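Filed under: Home & Kitchen > Cleaning > Drinks and Mugs

How to Get Tea and Coffee Stains Out of a Mug (and Keep Them Out a Little Longer)

I drink a great deal of coffee in the colder months and a great deal of tea the rest of the year, and my mugs have always told on me. The insides go tan, then brown, and then one morning you pull one out of the cupboard for a guest and wish you hadn't. So over the years I've settled into a little routine for it, and since a few of you asked in August after the post on kettles, I've finally sat down to write it out properly.

You'll want baking soda, a soft cloth or sponge, some white vinegar, warm water and an old toothbrush. I keep my baking soda in a jam jar with holes punched in the lid, like a sugar shaker, and I can't recommend that enough. Before the jam jar I was forever spooning it straight out of the box and getting it all down the front of the cabinet.

Which mugs this works for

Glazed mugs are the easy ones, the ordinary ceramic kind with a shiny inside. My everyday ones came from a little pottery shop in Malen, and the set I keep for company is from Grendinitz (a wedding present, and still all there, touch wood). Both clean up beautifully. If your mug is unglazed inside, or has gold or silver trim, skip the vinegar altogether and go gently with the soda. Hand-painted decoration on the outside I leave alone apart from ordinary dish soap.

A white inside shows everything, of course. People sometimes tell me they've switched to dark mugs so they don't have to look at it, and I do understand, but the stain is there all the same and I'd rather know! Red outside and white inside is my favorite way to have a mug. You get the cheerful color on the table and you can still see what you're dealing with once you get to the bottom of your drink. 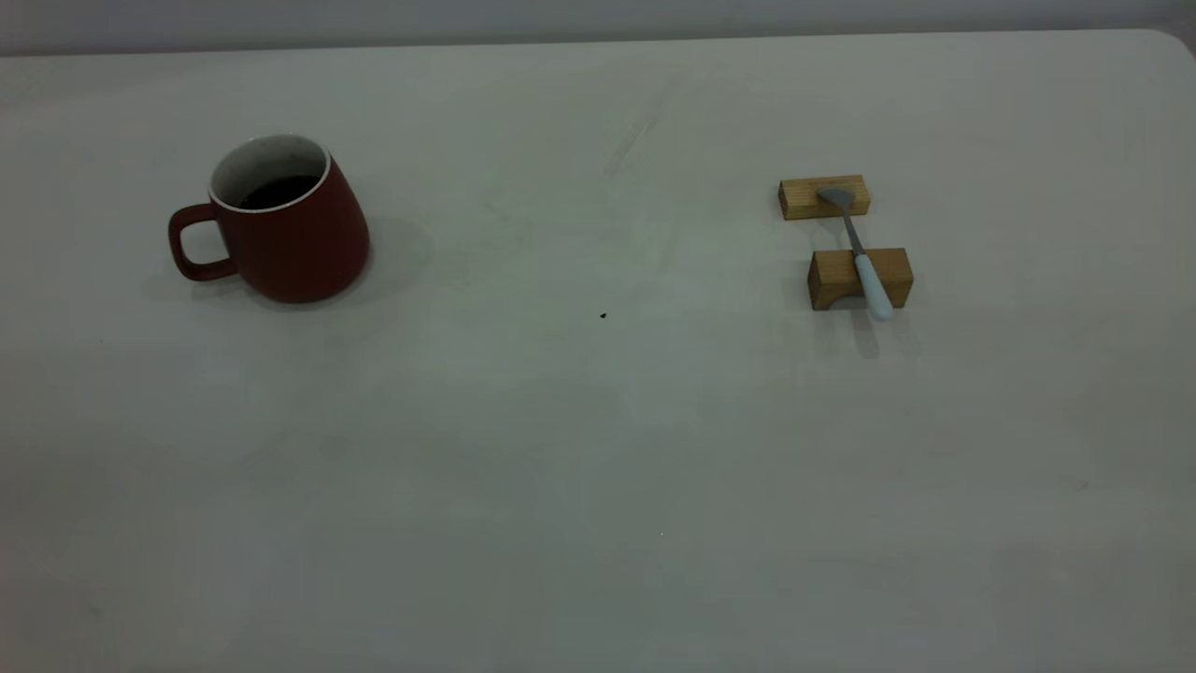 Step 1: Empty it and rinse it right away

Most of the battle is here. A mug with an inch of coffee left in it, sitting out all afternoon while you answer the phone and fold the towels, will have a ring by supper. Tip out what's left, swish some warm water around, and tip that out too. If you do nothing else on this page, do this one.

Step 2: Make the paste

Shake a good spoonful of baking soda into the damp mug and add a few drops of water, just enough that it clings to the sides. You're after something like toothpaste. If it runs, add more soda. I used to make it up in a separate bowl, which only meant washing a bowl.

Step 3: Rub, then wait

Work the paste around with the cloth in small circles, starting at the rim and going down. The worst of it is usually a band partway up where the drink sits, and then again in the corner where the wall meets the floor of the mug. Get in there with the toothbrush. Then leave it for 30 minutes. Go and water something.

Step 4: Rinse and look it over in daylight

Rinse with warm water and carry it to the window. Kitchen lights are flattering and you'll miss a patch if you trust them. Any that's left gets a second go with the paste.

Step 5: Vinegar for the stubborn ones

For a really old stain, warm a little white vinegar, pour it in to just above the line, and let it stand an hour or so. Wash well afterward with dish soap, twice if you're fussy about the smell, and I am. Please don't mix the vinegar into the soda paste thinking you'll get the best of both. It fizzes very nicely and then you have salty water.

Don't forget the handle

Squared handles collect a gray line on the inside corners, and so does the spot where any handle joins the body. Wrap the cloth around the toothbrush and run it through a few times. While you're at it, turn the mug over and wipe the bottom, especially if you have a white table like mine. An unglazed foot can leave gray smudges, and a bit of baking soda on a damp cloth will usually lift those as well.

What I don't use

Steel wool, ever. It leaves fine scratches and the next stain settles right into them. I've also given up on bleach for anything I drink out of. I know plenty of people swear by it.

As for how often, I do mine when I notice, which in tea season is every couple of weeks. The Grendinitz set gets done before the holidays whether it needs it or not.

Related

Getting limescale out of a kettle
My Rokov teapot, one year on
How to store cups without chipping the rims
Water rings on a painted table
Pakzad tea towels: are they worth washing separately?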